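Nivcombe Street Supper Goes Bring-Your-Own-Bowl This Summer

Posted 3/7/19

It may feel early to be thinking about warm evenings and corn on the cob, with the snow still piled up behind the hardware store, but the Nivcombe Street Supper is on the calendar again for July and there is a change this year that everybody who plans to come should know. The supper will no longer hand out paper plates, foam bowls or plastic forks. If you want to eat (and we hope you do!), you will need to bring something to eat from and something to eat with, and carry it home again when you are done.

For anyone new to town, the supper is the one evening when Gebretsadik Street is closed to cars from the bakery corner all the way down to the footbridge, and neighbors sit at one very long row of tables and share whatever has come out of their kitchens that afternoon. Last year 253 people sat down, in a space that was laid out with 200 chairs, and those of us who ended up perched on the library steps with a plate of beans on our knees had a perfectly lovely time anyway. More chairs have been promised.

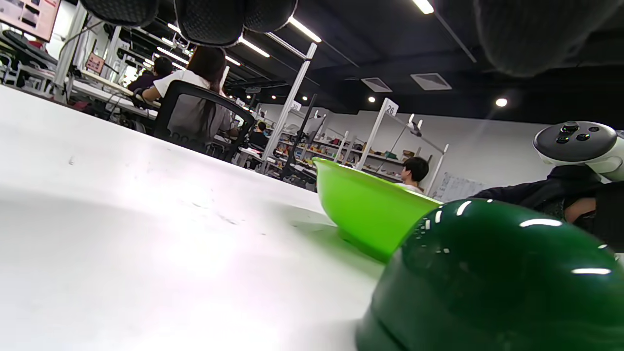

What people should bring has been the main topic at the post office counter since the change was first mentioned, and the answer is that it hardly matters as long as it holds food and can stand a little rough treatment. Good china is welcome, though you bring it at your own risk, and please think twice if it came from your grandmother. A plastic bowl does very nicely, and a loud color is a real help at the end of the night - you are not going to mix up a bright lime-green one with the neighbor's. Deep is better than wide for the stews, and anyone planning on a second helping of the peach cobbler may want to bring a spare.

The idea came out of last year's cleanup, which ran until well past midnight. Stanisława Kołodziej, who has looked after the soup table for more summers than she likes to admit, was there for all of it, and she wrote a long and very funny letter to this page in the fall about chasing foam bowls down the street in the wind with a rake. She also did the arithmetic. The supper went through 687 throwaway plates and bowls in a single evening, and most of them had been used for only a few minutes before they went into a bag. Her letter got more replies than anything we ran all year, including the one about the geese, and nearly all of them asked why we couldn't simply bring our own.

Drinks will work the same way. There will be two big coolers of water and one of lemonade near the bakery, and you are asked to fill your own cup or bottle. Ice will be on hand until it runs out, which in a Nivcombe July usually means until the speeches start.

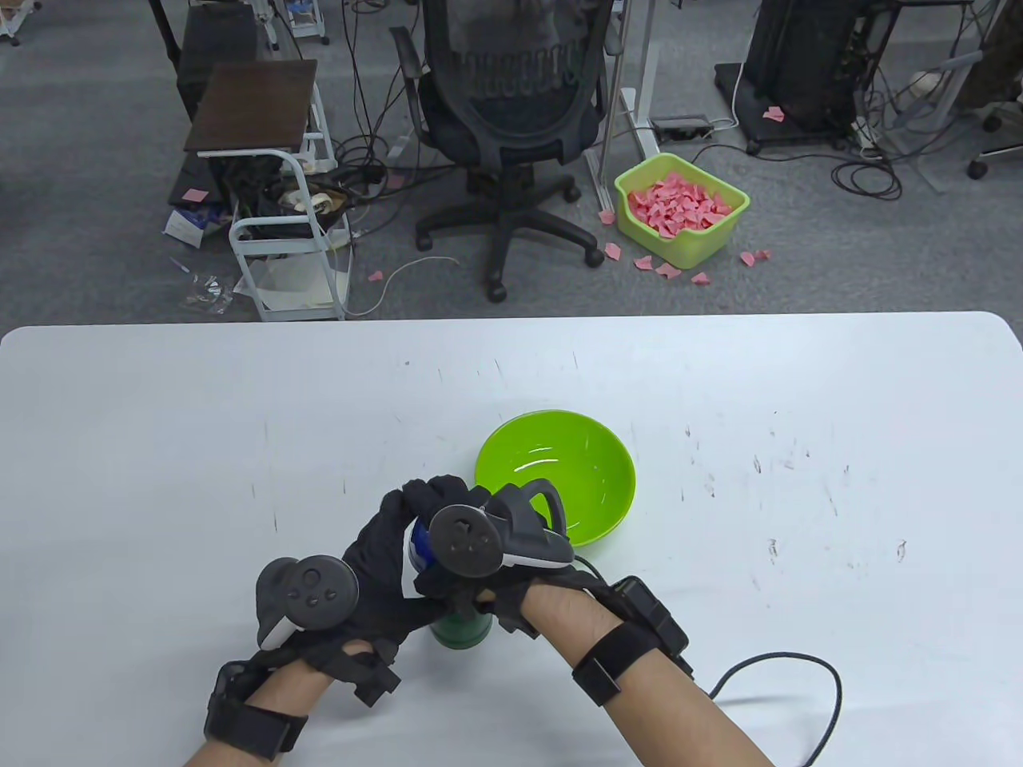
Charito Magbanua wrote in to ask what happens to visitors who come straight from the train and couldn't possibly be expected to have a bowl and a fork in their bag. It is a fair question and she was not the only one to raise it. Womar, the secondhand store on the square, is putting together a shelf of mismatched bowls, mugs and spoons that can be bought on the night for 80 cents apiece, and anything handed back afterward will go onto the shelf for next year. If your own cupboards are overflowing, the store is happy to take donations at the back door now. They have plenty of mugs already, and would be especially glad of soup bowls and forks.

Washing up has been thought about as well. Javano, the coffee place by the footbridge, will keep its kitchen open late and set two tubs of hot soapy water out front, along with a rinsing tub and a heap of dish towels, so that no one has to walk home with gravy in a tote bag. It would be a kindness to scrape your dish into the compost barrel first. It would be an even greater kindness to dry one or two for the person behind you in line, and last summer's experience suggests that the line for the washing tubs may turn out to be where all the best conversation happens.

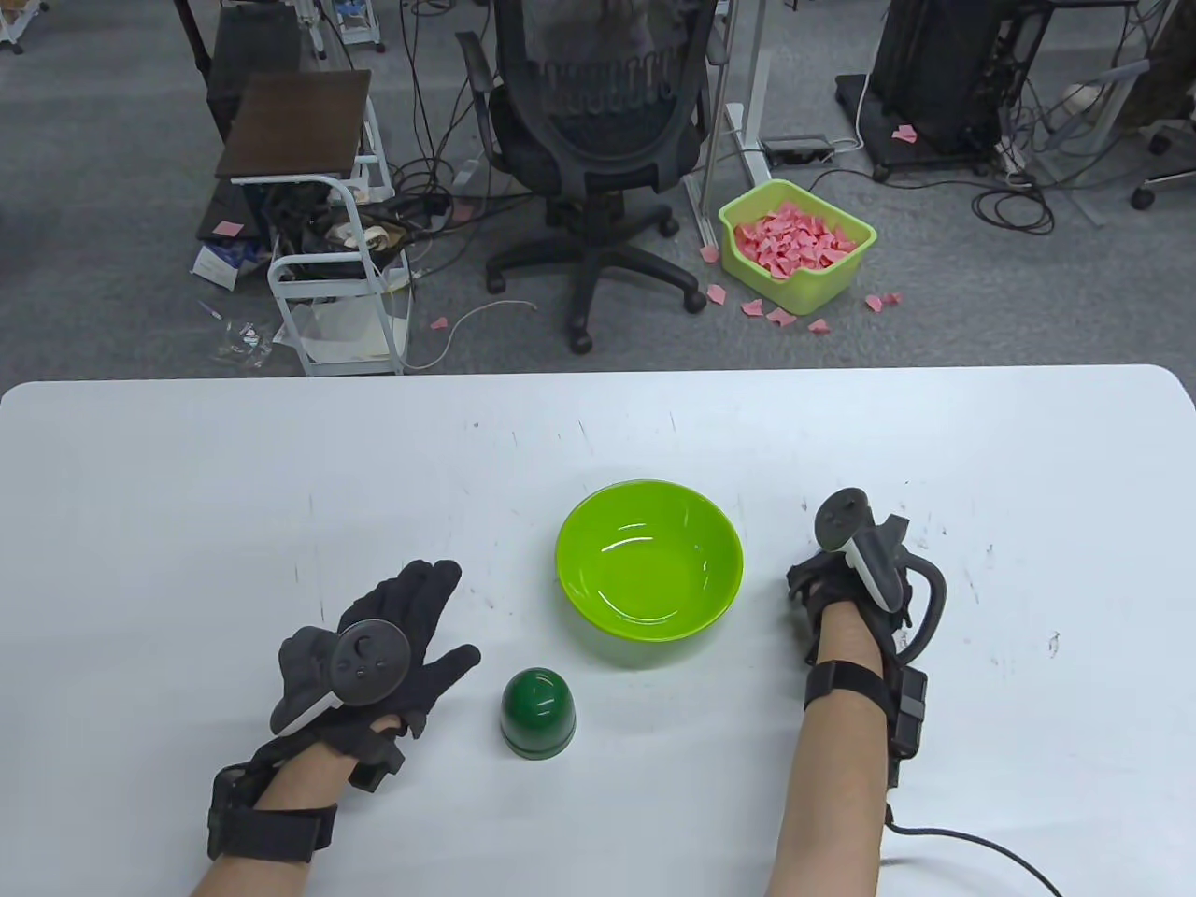

A small dark green dome and a lime-green bowl on a white table.

As for the food itself, nothing changes. Bring a dish that will feed your own household and a few people more, put your name on the bottom with a strip of masking tape, and add a little card if it has nuts, eggs or milk in it. Hot dishes go at the bakery end, salads and bread in the middle, and desserts down by the footbridge, where they can be kept in the shade. Please bring a serving spoon, too. There are never enough serving spoons, and every year somebody ends up ladling out potato salad with a coffee mug.

Lids are worth a mention while we are at it. Wasps were a nuisance at the dessert end last summer, and the blueberry pies had the worst of it. A lid that fits is best, but a clean towel or an upturned plate will do the job.

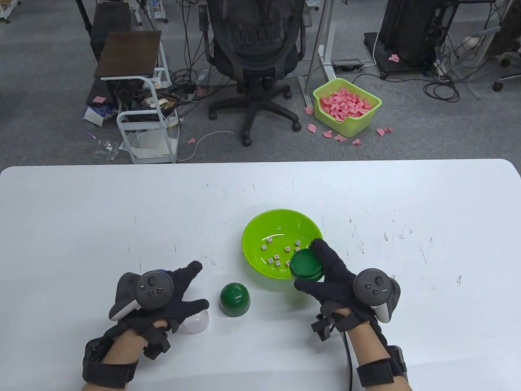 A dark green lid, tilted over the rim of the bowl.

Seats are free, as always, and there is no need to sign up, although a note at the library desk telling us how many of you are coming would help a great deal with the chairs. Parking will be in the field behind the school. If it rains, everything moves into the school gym, bowls and all, and supper starts half an hour later.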